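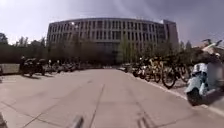
Week 4: Delivery robots on a staffed site

The job we look at this week is moving small goods between buildings. On most large sites it is still done by people, and on most of them it appears in no job description. A porter takes the post round and on the way picks up a box of samples, a set of keys and a message for the night shift. When a wheeled robot takes over the post round, the box, the keys and the message still have to travel somehow. The route matters as much as the load. A wide paved approach with scooters and motorcycles parked down one side and bicycles down the other is easy ground for most of its length, but the sides of it change whenever somebody parks. A porter steps round a front wheel without thinking. A robot has to detect it, slow down and choose a line, and if it can't choose one it stops and calls for help. Someone has to answer that call, and in this lecture I want you to keep asking who.

The Rutitz case

The reading is the case study by Folke Kristiansen on the Rutitz works, where the firm Nimis supplied robots for the internal mail and spare parts rounds. The trial began in March. In the first full quarter the robots made 1809 trips, and 881 of them needed no human help of any kind. Management reported the first figure to staff and left out the second. Kristiansen found the second in the control room logs, and most of the paper is built on it.

Read the section on the remote desk with care. Before the trial there were porters and a supervisor. Afterwards there were fewer porters, the same supervisor, and a desk with screens which was meant to be covered "as needed". In practice a porter sat at it for most of each shift. The work was lighter on the back and harder on the attention. Several of those interviewed said they missed the walking, and one said he no longer knew the people in the paint shop by name.

Points to note from the case:

Pay grades stayed as they were for the first year, although desk work at Rutitz is normally graded higher than portering.
Training for the desk took one afternoon. The manual was in English only.
Gate staff were asked to clear the route when a robot stopped. This was never written into their duties.
Parking rules were tightened along the main route, and staff who came in on two wheels had to leave their vehicles further from the door.

The last point tends to get skipped. Changes to the ground are part of the cost of automation, and they often fall on people who have nothing to do with the task being automated.

For comparison

Ghislain Bouchard's shorter piece on the Carnis hospital laundry describes a different arrangement. There the porters chose which rounds to hand over, and they kept the ones that involved talking to wards. Fewer trips were automated and the savings were smaller - Bouchard is open about that - but sickness absence among the porters fell. Be careful with this result, as the laundry also changed its shift pattern in the same period.

For the seminar

Bring one page on a delivery task at a workplace you know. List what is carried, who carries it, and what else that person does on the way. Then mark the parts a robot could take over as things stand, and say who would do the rest. Students without a workplace to draw on can use the Chareonsuk interview transcripts, which are in the course folder.

Pages are due by 2 June 2023, on paper or by email.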